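Tondero Releases Pradulo Folding Procedure for Short-Sleeved Knitwear

HOSODA, April - Tondero today released Pradulo, a written folding procedure for T-shirts and similar short-sleeved knit garments. The procedure covers table covering, layout, sleeve placement, the lengthwise fold and the final cross fold. It is intended for laundries, uniform rooms and retail stockrooms that fold on flat tables and store garments on open shelving.

Pradulo replaces the company's earlier folding sheet, which specified a finished size but did not describe the steps needed to reach it. The new text runs to 28 pages and applies to adult sizes only. Long-sleeved garments, polo shirts with a placket and children's sizes are outside its scope.

The first section deals with the work surface. A plain covering in a solid color is specified, large enough to extend past the garment on all sides. White coverings are excluded where white garments are processed. The covering is smoothed by hand before each batch, and light creases from storage are acceptable as long as they do not lift the fabric placed on top.
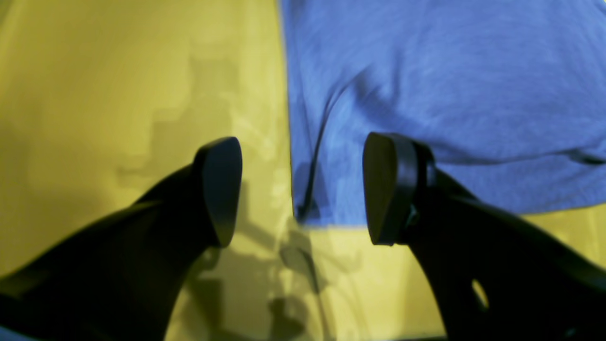 Blue material against a yellow surface.

The second section sets out the folding sequence. The garment is laid flat and the body is smoothed from the neckline toward the hem. Each sleeve is then brought in over the body and flattened before any further fold is made. A sleeve left bunched at this point produces a thick area in the finished stack, and the procedure requires it to be opened and laid again.

The lengthwise fold follows. Its lower edge is taken as the reference edge and should be straight from collar to hem. Small ripples along the opposite edge are permitted. Layers at the hem end are aligned before the garment is folded across. For shirts with a large chest print, the print may be enclosed by the fold - the collar, with its size label, stays accessible.

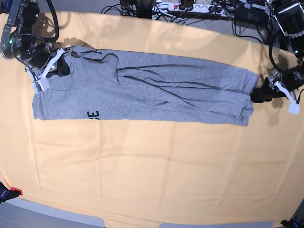
Gray short-sleeved T-shirt folded lengthwise on a peach-orange tablecloth.

Hesia, a linen and workwear service, used a draft of Pradulo for 7 weeks on a batch of 500 gray and navy T-shirts. Of these, 158 were refolded at least once during the first pass. Most refolds were traced to the sleeve step, and the wording of that step was revised before release. The revised wording also moves smoothing of the body ahead of sleeve placement; the draft had placed it after.

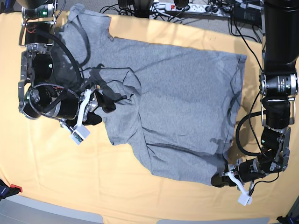 Kuldeep Srivastava of Hesia said the sleeve step was the one his staff argued over most. "The draft said to fold the sleeve in. It did not say how flat, and everyone had a different answer," he said, adding that he would still like a separate page for heavier cotton.

Anselmo Ibarra, technical editor at Tondero, said a supplement on heavier fabrics is in preparation. No release date has been set.

Pradulo is available from Tondero in print and as a download. Holders of the earlier folding sheet may exchange it for a printed copy at no charge.

Press contact: Anselmo Ibarra, Tondero, Hosoda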